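Neues aus dem Gerkach: Backkurse, Mehlbestellung und Öffnungszeiten

Die Winterkurse im Kursraum Gerkach sind fast ausgebucht. Für den Sauerteigkurs bei Bent Hjaltadóttir gibt es noch 6 Plätze, für den Rührteigkurs nur noch die Warteliste. Beginn ist jeweils um 18 Uhr. Bitte Schürze und ein verschließbares Gefäß mitbringen, der Anstellteig wird gestellt. 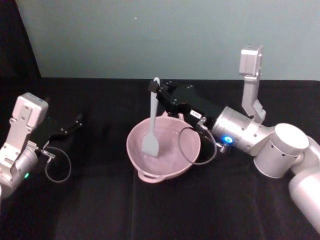 Rosa Schüssel mit Teigspatel auf schwarzem Tuch.

Die Sammelbestellung bei der Mühle Stamov läuft bis Ende Februar. Roggenmehl Type 1150 und Dinkelvollkorn kommen in Säcken, kleinere Mengen füllen wir ab 500 Gramm ab. Wer im Herbst Hefe bestellt und noch nicht abgeholt hat, meldet sich bitte im Büro. Die Bestellnummer für Roggenschrot hat sich geändert, sie lautet jetzt 1217. Auf den alten Formularen steht noch die frühere.

Der Backofen im Erdgeschoss wird im Februar von der Firma Okuvell gewartet. In dieser Zeit weichen die Abendkurse in die Küche im Haus Arsenault aus, Eingang über den Hof. Fahrräder bitte nicht vor der Kellertreppe abstellen. 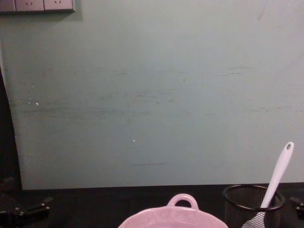 Zuletzt geändert: Februar, 18 Uhr

Das Rezeptheft vom letzten Jahr ist vergriffen. Ein Nachdruck ist bestellt, das Rezept für Kümmelstangen wird darin korrigiert (Salz 18 Gramm). Vorbestellungen nimmt das Büro entgegen.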